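Print
E-mail

Wednesday, January 7, 2026

Steamed bun reheat, Skevar pot. Base filled to 262 ml, set to 800 W. 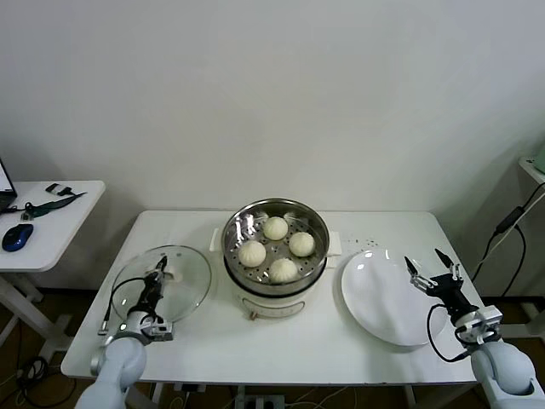
Timer at five minutes from first steam. Parveen Mridha wants the Gamage buns run next at the same fill. 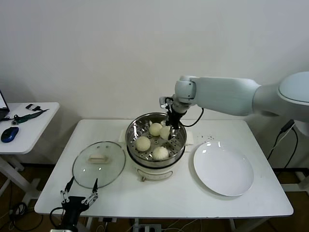 Fill level matters more than time – last June's batch went soggy underneath. Four buns fit the basket in one layer, so no second tier. Rest time with the lid off stays at 30 seconds.
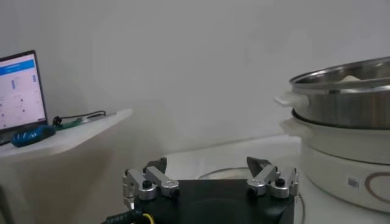 To do

Wipe table. Descale base. Order liners from Darnley.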